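The Day Bag: Packing for an Afternoon Out
Gallery – 3 pictures

Every July the Zurkden reading room sends a bag along on its afternoon outings. It is a plain child's backpack, filled with things that can be taken out and used on a bench or a picnic blanket while people wait for the bus. Nelli Huttunen has put the bag together for the last 5 summers.

The rules are simple. Everything has to fit in one bag, and a ten-year-old has to be able to carry it from the stop at Lusoditz to the lake without help. There are 40 children on the list and only one bag, so the things in it get passed around a lot. Games with many small parts were dropped after the second summer. Checkers pieces go in a zip pouch now, and the pouch is kept by whichever adult is walking last.

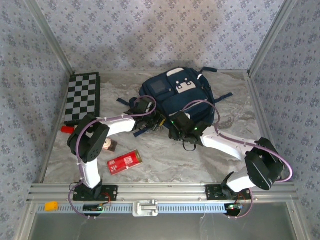

The old bag was a gray drawstring sack and it wore through at the bottom. A backpack is easier on the shoulders, and a front pocket is useful for the bus tickets and the list of phone numbers. Snacks go in last, on top, so that they can be reached without emptying everything onto the grass.

Board games are the hardest thing to pack. A full-size board bends the back of the bag if it goes in crooked, and then nothing else sits right. Nelli puts the board in first, flat against the side that rests on the child's back, and fills in from there. Boxes go in next, standing on end. If the zipper has to be forced, something comes out – usually the second game.

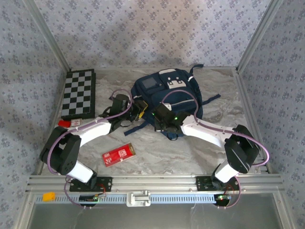

Navy backpack with the front pocket facing up, the folding chessboard at left and a red box in front.

Books are chosen by the children. A sheet goes up by the door at Aaltonen Hall and anyone can write down a title, in any language. Last summer nearly 40 titles were written down and two books went along. Paperbacks are preferred, and anything with a loose cover stays home. Each book gets a shelf number before it leaves the building, so that it can be checked back in the same evening. The most recent number is 2871.

Children who read Chinese often read a chapter aloud and tell the others what happened.
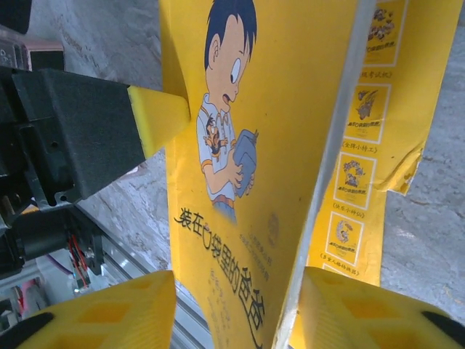 "装在口袋里的爸爸", yellow cover. Other covers from the series are shown on the back.

The packing list is posted at the Tultano desk. Suggestions for games can be left there until the end of the month.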